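HOS 351 Costing for Small Kitchens
Notes for Unit 2: Yield, portion and waste

Please read these notes before the Saturday session and bring a calculator. The one in your phone is good enough.

In the first unit we looked at the invoice. We learned to read the price per case, the price per kilogram and the delivery charge, and we put them in the same unit. In this unit we go from the invoice to the plate. Between the two there is always a loss, and the kitchen pays for it even when it is not written on any paper.

As purchased and edible portion

The weight we buy is called "as purchased", or AP. The weight we can serve is called "edible portion", or EP. The yield is EP divided by AP, written as a percentage. For some goods, such as sliced bread, the two weights are almost the same. For others, such as whole fish or fresh artichokes, they are very far apart.

Suppose a cabbage costs $2 per kilogram and the outer leaves and core take away 20 percent. We have paid $2 but we have only 800 grams to serve. The true cost is 2 divided by 0.80, so $2.50 per kilogram. Many students multiply here when they should divide. If your EP cost is lower than your AP cost, you have done this.
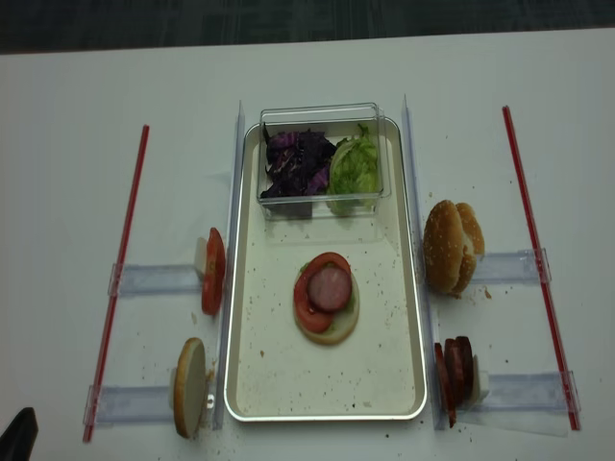 The yield must be measured in your own kitchen. Printed tables are useful for a first estimate, but they were made with another knife, another season and another supplier. A cabbage in September does not have the same outer leaves as a cabbage that was in storage all winter. Weigh before trimming, weigh after trimming, and write both numbers on the sheet. Do this on several days and take the average.

Cooking loss is a separate step. Meat loses water and fat in the pan, and rice and dried beans gain weight. Never put trimming loss and cooking loss together in one number, as you will not know later which of them has changed.

The standard portion

A portion is a decision of the business. It has to be written down, and it has to be in a unit that the person on the line can use at a busy hour. "A handful" is not a unit. A level scoop, a counted slice or a weight in grams are all acceptable.

When the portion is heavier than the standard, the difference looks very small. Take a sauce with a standard of 20 grams, and a cook who gives two grams too much. After 100 plates, the kitchen has given away 200 grams, the same as ten more portions. There is no entry for this in the accounts. The stock is simply finished earlier than expected, and often the supplier is blamed. 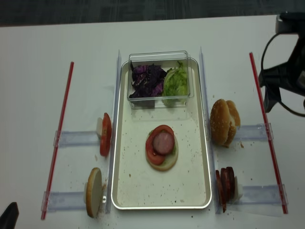

M. Bitetti
Sessional Lecturer, Food Business Management

Recording waste

There are three places where waste should be recorded: at preparation, at service and at the end of the day. Keep the categories simple. In my experience a form with too many columns is filled in for a week and then forgotten.

Preparation waste is trimming, spoiled stock and mistakes in the recipe. Service waste is what was made but not sold, or sold and sent back. End-of-day waste is what cannot be kept safely until tomorrow. What the guest leaves on the plate is a different matter, and we will treat it in the unit on menu design, as it tells us more about the portion than about the kitchen.

The case study for this unit is the Eskildsen Café, a lunch place with a short menu. Before it began to record, the owners believed that most of the waste was bread. After a month of forms they found that nearly 20 percent of the prepared salad was thrown out at closing time. They did not change the recipe. They prepared the salad two times a day, in smaller amounts, and they moved the second preparation to after the lunch rush. 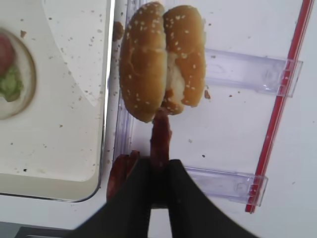 One student wrote to me after reading the case that preparing two times a day also costs labour, and that the café had perhaps saved on salad and paid it back in wages. The remark is correct, and the case does not give enough figures to answer it. In your exercise, please add a line for labour, even if you must estimate it, and state your estimate clearly.

Exercise

1. Choose one dish with at least four ingredients.
2. Find the AP price of each ingredient and measure its yield.
3. Calculate the EP cost of each ingredient and of the full portion.
4. Recalculate the dish for 100 portions with one ingredient over the standard.
5. Write a short paragraph on which ingredient you would control first.

Spreadsheets are accepted, also handwriting if I can read it. Show the units in every line. Work without units will be returned for correction before it is marked.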